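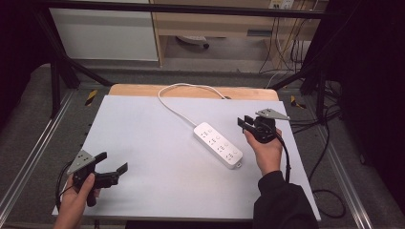

PRESS RELEASE: Punura opens cable tidying and desk setup service in Taltham

For immediate release, February

TALTHAM - Punura, the home and small office organizing firm, is opening a drop-in workroom on the first floor of the Heston building. Doors open Monday, 9 a.m. Bring your power strips, your chargers, the drawer full of cords you can't name. Staff will sort, label and bundle them at the bench while you wait.

The service covers one desk or one media corner per visit. Longer jobs by appointment. Home visits in Taltham and Gape only for now, more towns later in the year if demand is there.

"People buy a nice desk and then hang a bundle of cables down the side of it," said Heledd Craddock, founder of Punura. "We see it every week. Most of it can be fixed in an afternoon with a longer lead and a few ties."

A white power strip with a button near one end and a thin white cable, set out on a flat white board over the work table, is the kind of thing the workroom will see most. Cord length gets measured first, then a spot is picked for the strip. Under the desk, behind a cabinet, along the back edge of the tabletop. Wherever it can be reached without crawling.

Punura ran a trial of the service last fall with 127 households. Two questions came up over and over, according to Ailsa Shearer, who managed the trial: where to put the strip, and what to do with the slack.

"Don't coil it tight and don't shove it under the carpet," said Shearer. "Loose loop, one tie, done. And please never plug one strip into another one, we had alot of those."

What the workroom offers:

Sorting and labeling of cords, up to one box per visit
Desk layouts drawn to your measurments
Ties, clips and under-desk trays at cost
Drop-off for old cords and strips you don't want back

Not offered: rewiring, new wall outlets, anything that needs a licensed electrician. Staff will say so and you will need to call one.

A short evening class on setting up a home desk is led by Séverine Pichon. Class runs 2 hours, seats are limited, bring a photo of your desk and the distance to the nearest outlet.

Workroom hours are 9 a.m. to 5 p.m. weekdays. No booking needed for drop-ins. Parking behind the building, enter from the side street.

Media contact: Ffion Vaughan, Punura press desk. Interviews and workroom visits on request, mornings are best.

ENDS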